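Slow Down and Throw Some Away

Most of the talk about teaching robots by example is about how much. How many hours, how many arms, how many tasks. I have spent the last year helping to gather examples at Drovness, on a project called Clenine, and I have come to think that we talk about the amount because it is easy to put on a slide. What goes into each example gets a lot less attention.

Our task this season is plates. An operator drives the arms, the arms move plates, and every run is saved so the model can learn from it. We picked plates because they are dull and cheap, and because a thin round rim is hard for a two-finger gripper. The fingers have to come in low and close at the right spot. A person does this without thinking. An operator working through an arm has to learn it over, and whatever the operator learns, good or bad, goes into the data.

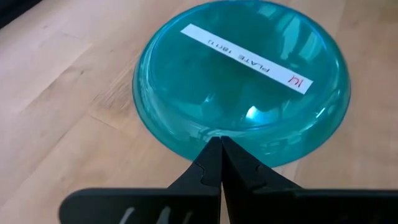 Farnilley wrote back, after reading a draft of this, that bad habits wash out if the set is big enough and that I was worrying over noise. I don't agree. Noise washes out when it points in every direction. A habit points in one direction. If every operator comes at the rim from the same side in August, the model will come at it from the same side in September, even with something in the way.

We had nearly 600 runs saved when we went back and watched them properly. It took 6 working days and it was boring. A good number had a long pause before the grasp, because the operator was lining up the fingers by eye. The model had learned the pause. It would reach out, stop, wait, and then go on, as if waiting were part of the job. We dropped those runs and the model got better with less to learn from.

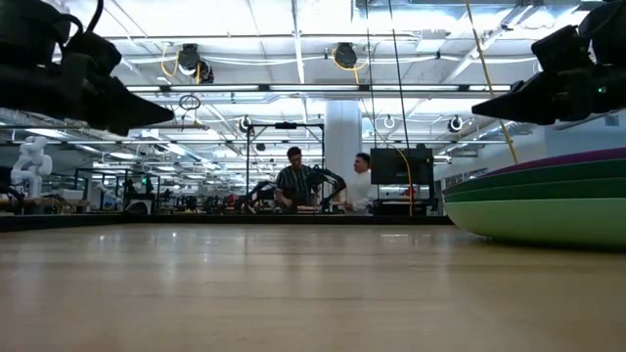

Should the failed tries be thrown out too? Keep the ones where the operator recovers, and label them. A plate that slips and gets picked up again shows the model a way out of trouble, and a clean run never shows that. The ones that end in a mess can go in a separate folder, where they are useful for testing.

The other thing I would change is how the table gets set up. Left alone, people put things back where they were. It is tidy and it is quick, and it makes for a narrow set of examples. We now use a short list of starting layouts, mixing sizes and colors, with some plates apart and some overlapping. Operators don't love it. Resetting the table between runs takes longer than the run itself on some layouts.

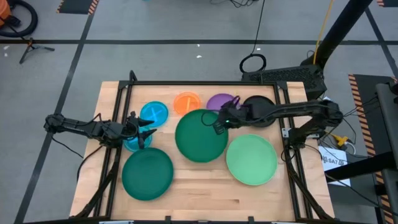

It also cuts the daily count, and that is where the real argument starts. Whoever is paying sees a smaller number at the end of the month and asks what went wrong. I think the answer is to report something other than the count. We report how many layouts were covered and how many runs were dropped after review, and we say why they were dropped. Those figures look worse on paper -- they are meant to be read by someone who asks questions.

Operators matter here as well. We had 7 on the rota in the spring and each one got a half hour of practice before their runs were saved. Half an hour is too short. I would give a new operator a full day and save nothing from it. I would also let operators mark their own bad runs without it counting against them, as they know sooner than any reviewer which ones were poor.
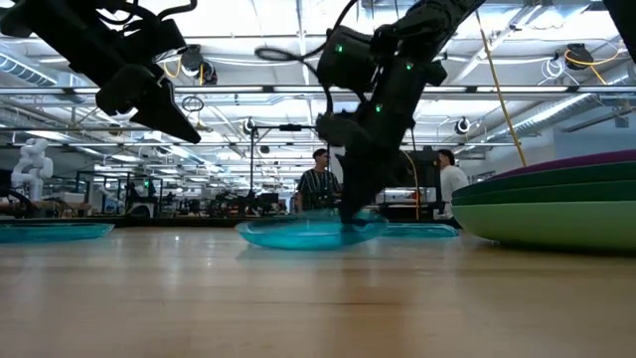 Seneviratne thinks all this care is a stage we will grow out of, and that better models will sort good examples from bad on their own. Maybe so. I have heard it said for a few years now, and in the meantime the model on our bench copies what it is given. For the next round I have asked for fewer runs per shift, with an hour at the end of each day set aside for watching them.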